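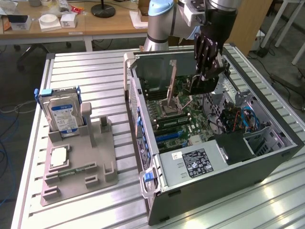 Talk for the repair evening in Lesville, Clementina Correia

Slide 1. Say hello, say my name slowly. I have 14 minutes.

Slide 2. Before opening the computer: power cable out, then lay the tower on its side. Take off the side panel and keep the screws in a cup.

Slide 3. Memory. Push the clips open, lift the module straight up. Do not pull on the cables near the drives.

Slide 4. Power supply. We read the label, we never open the box. Pause for questions here.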